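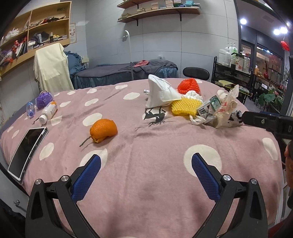

Blue-padded jaws open over a mandarin on a spotted bedspread.

Home | Kitchen | Workshop | Club Notes | Contact

Tips for picking up clutter with a hand-held gripper

The Miltdale Saturday club is spending July on tidying with grippers, and I remain to be convinced. A child of six clears a bed faster. Still, if your student project is heading the same way, these may save you some grief.

Start with fruit. A mandarin gives a little and forgives a bad squeeze. Leave bottles lying on their side until later.

Open the jaws fully before you come down. Half-open jaws push things along the blanket.

Pinch crumpled bags at the peak. Go in flat and you collect bedding as well.

Wipe the finger pads every 15 goes. Peel oil builds up on them.

Log the misses too. Our first sheet claimed 50 tries and 44 successes, and I don't believe it. Someone was nudging.

The Bilari kit notes promise tidy rooms within the term. We'll see.

Comments (3)

Hoven: Ours drops anything in a foam net. Any cure?

Sheikh: Slower close, and take it from the side. Took us nearly 10 sessions to get that right.

tidyshed: Or use your hands.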